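FOR IMMEDIATE RELEASE
3/3/26

Clotik puts sorting arms on the returns benches at Ladefoged

Clotik, the mail-order gift and snack firm, has started using robot arms at its Ladefoged returns center. Three benches so far. More in June if the numbers hold.

What changes for staff: less bending and reaching, fewer hours on the small stuff. Pens, cartons, toys, bowls, all of it used to be picked out by hand and put in the right bin. Now the arm does the picking and a person checks the result, handles anything damaged and deals with the customer notes.

No jobs are being cut. The 11 people on the returns team keep there hours and pay. Each gets 13 hours of paid training on the new benches, run on site by Mirnero, the company that supplied the arms.

"My wrists hurt by lunch, most days, for years," said Rūta Lūse, returns lead. "I'd rather be the one who decides what goes back on the shelf. We asked for a stop button on both sides of the bench and we got it."

Each bench is practiced on a mixed table before it takes live returns. Roughly 200 practice picks per bench, soft items and hard ones together, long thin ones too.

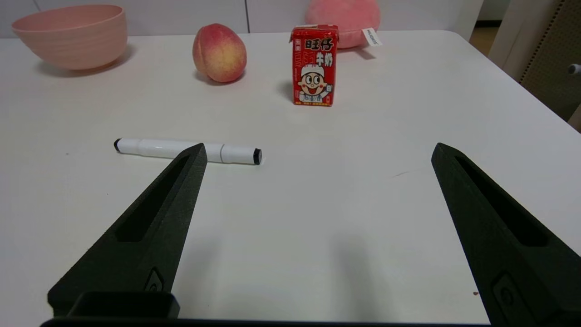 What's next

Staff will rate the benches every week and the ratings go strait to Aleksandra Czerwiński, head of operations. A second site, Millinness, is being looked at. No date yet.

"If the team says slow down, we slow down," Czerwiński said.

Press contact: Clotik press desk, Ladefoged. Bench visits by appointment.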